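Ticket: Leader arm drifts during bag demos, follower closes early
Project: Merkico bag handling
Opened: 10 April 2022
Status: open, workaround in place
Cell: Lindsay

Okay, starting a fresh ticket for this one, as the old one turned into a mess of three different problems and I can't tell my own notes apart anymore.

Short version: when I drive the arm from the Jestow leader handles, the follower gripper closes before I've really asked it to. It's a small amount. On blocks and cups you'd never notice. On thin plastic bags it ruins the demo, because the fingers arrive at the film already half shut and just shove it along the table instead of pinching it.

Setup, for whoever picks this up
Jestow leader arm, right hand only. Follower in the Lindsay cell with the black fingers, wrist camera on. Recording through Grekodon, nightly build, default smoothing. Control loop at 80 Hz. I did the normal homing at the start and the homing check passed, green all the way down.

What I was trying to do
Pinch the bag by its colored edge or cord, lift a little, put it down, let go. That's the whole task. I'm doing it by remote because hand-guiding this arm near the table is miserable (the wrist joint fights you and my elbow ends up in the shot).

First round
Started with the bag that has the orange seal. Out of the first batch I kept 4 demos and threw away the rest. In the bad ones the gripper trace dips a good second before my trigger finger moves, so it isn't me being jumpy. I did wonder! I've been jumpy before. But I pulled up the raw trigger signal next to the gripper command and the command moves first, which should not be possible.

One thing that helped right away was picking a better place to grab. If I come down on plain film, everything slides. If I come down on the seal, the stiffer edge gives the fingertips something to bite, even with the early closing.
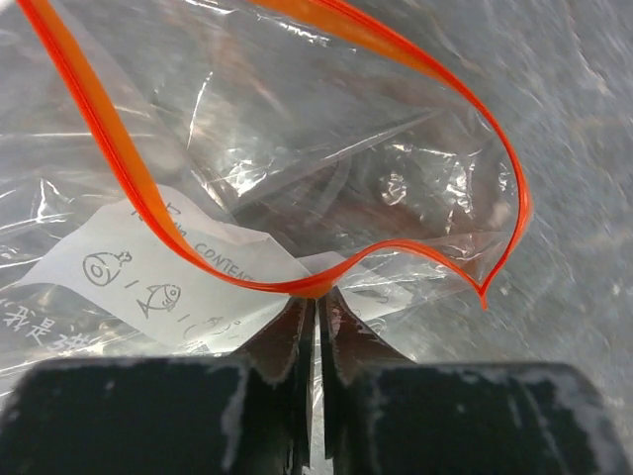 Wrist view, pinch on the low point of the orange seal.

That grip is the one I've been aiming for ever since. The film bunches up between the tips with the seal in the middle of it. I had to come in slower than I'd like and I was basically holding my breath, but the command trace for that demo is nearly clean. More on the slow part below, it matters.

Things I tried that did nothing
Rebooted the leader. No change.
Swapped the trigger cable for the spare. No change, and the spare is too short, so please don't leave it on there.
Turned smoothing off in Grekodon. The dip got sharper and uglier but it was still early, so smoothing isn't causing it.
Re-ran homing with the gripper fully open, then again fully closed. Same behavior both times.
Wiped the fingertips. I didn't expect that to fix a timing problem and it didn't.

Thing that did something
I left the leader powered on and untouched while I got lunch, then looked at the idle log. The trigger zero had wandered by 11 counts while nothing was touching it. That's bigger than the dead zone! So the follower sees a small squeeze that isn't there and starts closing. It also explains why the first few demos after homing always look fine and then it all goes downhill and I start blaming my hands.

I went back through the January recordings to see if this is new. It isn't, it was already in there, just smaller. We have 1,164 demos in that set and I only skimmed, so please don't quote me on how many are affected. The cup and block ones are probably okay to keep. Any bag demos in there should get a second look before somebody trains on them.

Workaround
Re-zero the trigger before every demo. In Grekodon, open the leader panel, let go of the trigger completely, press zero, wait for the number to settle, then start recording. It adds a few seconds each time and it's boring. Do it anyway. If you forget, tag the demo "nozero" and keep going, we can filter later.

I also widened the dead zone in my local config. It feels a bit mushy when you start to squeeze, but you get used to it pretty quickly. I have not pushed that change, and I'd like another driver to try it first.

Second round, with the workaround
Much better. I moved on to grabbing by the cord, which I'd been putting off because a cord is narrow and slides away from you if you're even slightly off. My approach was to bring the bag in with the pointed end of the plastic facing the gripper and get cord and film together in one pinch.
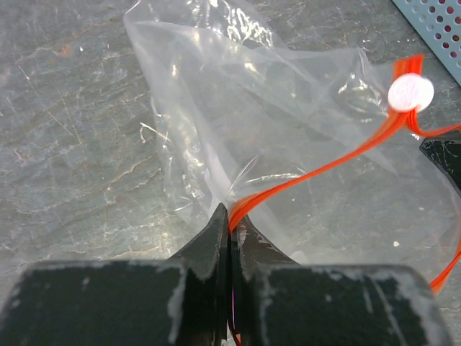

Notes for other drivers
Aim for where the cord and the gathered plastic come together. Cord alone slips, film alone slides.
Keep clear of the white stopper. I tried for it a couple of times and the tips skated right off the top.
Watch the wrist view and ignore the overhead view for the last bit of the approach. Glare off the plastic makes the overhead pretty useless, and the wrist isn't perfect either, but the orange shows up great.
Go slow at the end. I said I'd come back to this: going slow hides the drift problem, because you end up correcting for it without noticing. So a clean-looking slow demo does not mean the trigger is fine. Check the number.
Once you have the pinch, pause for a beat before lifting. The replay policy copies your hesitation, so make it the same short pause each time and not a different one every time (guilty).

Update, same day, later
Ran another batch with zeroing before each one and the wider dead zone. The command trace now follows the trigger like it's supposed to. I still dropped the bag in a few of them but those were on me, I was lifting before the grip was set. Kept those and tagged them "drop" in case we want failures.

Still open
Why the zero wanders at all. My guess is the sensor warming up, but I haven't logged temperature so it's only a guess.
Whether the other Jestow leader does the same thing. I only have the one in this cell.
Homing check should fail if the trigger is off by more than the dead zone. Right now it passes happily. I'd call that its own bug and will file it separately.
Re-check of the January bag demos. Not started.

Leaving the leader powered on tonight with idle logging running so we get a longer drift curve. Please don't switch it off or hang anything on the handle.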